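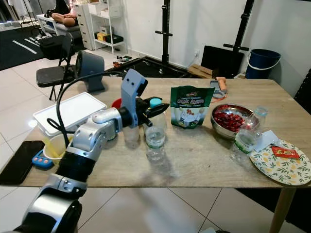
Table and Refrigerator, Break Room 2

This page records the contents of the two surfaces people use most in the Llewellyn break room: the snack table and the small refrigerator under the counter. It replaces the December page. Entries were written by Dexter Kincaid and last revised 24/04/2026. Items are listed by type. Brand names are given only where the package can be read.

Table, dry goods
One green stand-up pouch, Snack Ayam, chicken on the front panel. Dried red berries or fruit pieces are kept in the stainless steel bowl next to it. The red packet with gold lettering is on the leaf-and-fruit plate at the front corner.

Table, drinks
Clear plastic bottles, one of them partly filled with water. A further bottle with a green label is lying on its side. Bottles left on their side should be stood up or moved to the refrigerator door. The white cup with the yellow straw and the red cup go back to the sink at the end of the shift.

Table, other
The gray desk fan stays at the back, behind the white tray. The tool with the orange handle belongs in the Jukura drawer, second from the top. Phones may be left on the table but are not covered by the room policy. Used tissues go in the bin.

Refrigerator
Mugs and cups are stored on the tiered shelves, bowls toward the top and side. Greens stay in their plastic bag in the clear crisper drawer. The set point is 4 degrees Celsius. Open food without a cover is removed after 2 days. The shelves are wiped down every 15 days, crisper included.
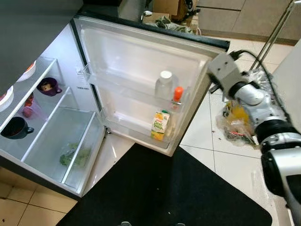
Refrigerator with door open. Purple mug on the middle shelf, black mug lower down, Peel Fresh carton in the door.

Door shelf
The clear lower shelf takes cartons and bottles only. Cartons go in front, with the small orange-cap bottle at the end. The maximum load for this shelf is 8 items of any size. The thin ledge higher up the door is not used for drinks.

Related pages
Rollamus shelf liners, sizes and cutting
Flonder counter, care of the matte surface
Break Room 1, table and cabinets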